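**FOR IMMEDIATE RELEASE**

Monday, May 15, 2023

# Deolinda Lobo to stand again for Mayor of Flincombe

Hello, everyone. I'm Deolinda Lobo, I've been the councillor for Ovon ward since the last boundary change, and I'm going to stand for mayor again. I handed my papers in at the Town Hall this morning and got a receipt for them, so I think that makes it official!

I know a press release is meant to be written by somebody else, with a quote from me in the second paragraph saying how delighted I am. Oluwatosin Igwe, my agent, did draft one of those. It was very good and it didn't sound like me at all, so I've written this one myself and he has corrected the spelling. Please feel free to quote any of it.

## Why I'm standing

Last time I lost to Frauke Heitmann by 226 votes. I rang her that night to congratulate her and I meant it. We've disagreed on plenty since then (the market charges, the bus station toilets, the whole business of the Saturday road closures) but she has always picked up the phone, and when she announced in March that she wouldn't be running for a second term I was sorry to see her go. She has had a rotten deal from her own side, in my view, and I told her so.

Her going does mean the job is open, though, and the person her party has chosen to follow her is Ilse Vanhove. Ilse has been deputy mayor for the whole of this term. She is clever and she works hard. She is also the person who signed the Civine contract, and I want to talk about that, as it's the main reason I'm putting my name forward.

For anyone outside Flincombe who is reading this, Civine is the company that now runs the council's front desk. If you ring up about a missed bin or your council tax, or you want to know why the streetlight outside your mum's house has been off since Christmas, you're talking to Civine. You used to be talking to someone in the Town Hall, on the ground floor, next to the stairs. You could also just walk in. The walk-in desk is now open on Tuesday mornings and that's it.

I've had more letters about this than about anything else since I was first elected. People tell me they've been passed from one menu to another and then cut off. A man in Ovon was sent the form for reporting a dead animal when he wanted to report a loose paving slab. A woman came to my surgery with her benefit letters in a carrier bag and asked me to read them with her, which I did, and we got it sorted over a cup of tea, but she had tried the phone line first and she shouldn't have needed me.

## What Ilse has been saying

At the business breakfast last week Ilse told the room that I want to "scrap the helpline and leave people with nothing". It was reported in a couple of places and a few of you rang me for a reply, so please have it in full.

I don't want to scrap the helpline. I have never said so. What I said, in the council chamber, with the minutes there for anyone to read, is that I'd like us to bring it back in-house when the contract reaches its break clause, and keep the phone number the same so that no one has to learn a new one. The only thing that has been scrapped is the walk-in desk, and it was Ilse who scrapped it. So I do think it's a bit rich!

I'd also like to see the full report from Wendt, the consultants who advised the council on all this. Members were shown a summary. I asked for the rest and was told it was commercially sensitive. I asked again and was told the same thing in a longer letter. Maybe there's a perfectly dull reason for that. If there is, I'd be happy to be bored by it.

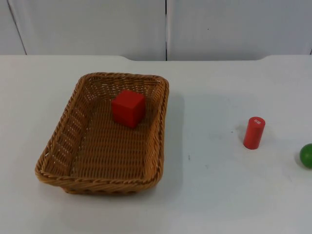 ## What I'd do as mayor

My full manifesto will be out once it's back from the printer, and it will go through every door in the borough, but these are the parts I get asked about most.

**The front desk.** I'd open it again on weekday mornings from my first month in office, using rooms the council already has. The longer job of bringing the phone line back would follow at the break clause. I've gone through the sums with the finance officers and I'll publish them with the manifesto so you can pick holes in them.

**Council papers.** Any report paid for by the council would be published in full, unless a lawyer puts in writing why it can't be, and then I'd publish the lawyer's reasons as well. That would include the Wendt report.

**Question time.** Frauke used to hold open question sessions in her first year and then they dropped off. I'd bring them back and hold them in the evening, in a different part of the borough each time. I'd like the first to be out at the Ovon end, where people have had a long wait for anybody to turn up at all.

**The Saturday closures.** I voted against them and I was partly wrong. The High Street closure has worked nicely and the traders I speak to would be cross to lose it. The Mill Lane one has simply pushed the traffic past the school, and I'd end it.

**My own pay.** I'd freeze the mayor's allowance for the full term. It isn't going to fix the budget, I know that, but we've asked everyone else in the building to go without and I don't see how I could take a rise and look them in the eye.

You'll notice there's nothing in there about a new civic centre. Two of the other candidates have promised one. I've looked at the drawings and they're lovely, and I can't see where the money comes from. If somebody shows me, I'll gladly say so in public.

## Standing as an independent

I've been asked (several times before lunch, today alone) whether I've been talking to any of the parties. I have, in the sense that I talk to them in the corridor and we grumble about the parking. There's no deal. I left my party six years ago over the library cuts and I haven't joined another, and if I'm elected I'd pick my cabinet from whoever is good at the job and willing to do it. That may well include people who campaigned against me. Ilse would be a very good person to have on housing, and I've told her that to her face – she laughed, but she didn't say no.

Being independent does make the money side harder. We don't have a head office to send us leaflets. So far we've been kept going by small donations from some 200 people, most of them local, and I'm grateful for every one. The list of everyone who has given more than the legal threshold will be on the campaign website, and I'll keep it up to date through the campaign instead of waiting until afterwards.

## The hustings

Ludger Wunderlich has kindly agreed to chair the main hustings at the Corn Hall, as he did last time. He is strict about the clock, and quite right too. I've said yes to it and as far as I know so have the others, with the exception of Ilse, whose office says her diary is "still being finalised". I do hope she comes. I'd much prefer to argue about the contract with her there in the room than to swap remarks through the papers, and I think people in Flincombe would like to hear us both.

If she can't make the date, I'll move mine. I've told Ludger that any evening is fine by me except the one when my daughter is getting her swimming badge.

## For editors and reporters

I'm happy to do interviews in person or over the phone, and early mornings are best as I'm up anyway. I'll be outside the Town Hall from nine on the next walk-in morning, talking to people in the queue for the desk, and you're welcome to come and do the same. Please ask people before you record them – some of them are there about private things.

Requests should go to Oluwatosin Igwe at the campaign office, above the key cutter's on Ovon Road. Ring the top bell, as the bottom one goes through to the flat. He can also send you my voting record, the minutes of the meeting where I spoke about the helpline, and both of the letters I was sent about the Wendt report.

Deolinda Lobo
Independent candidate for Mayor of Flincombe

*ENDS*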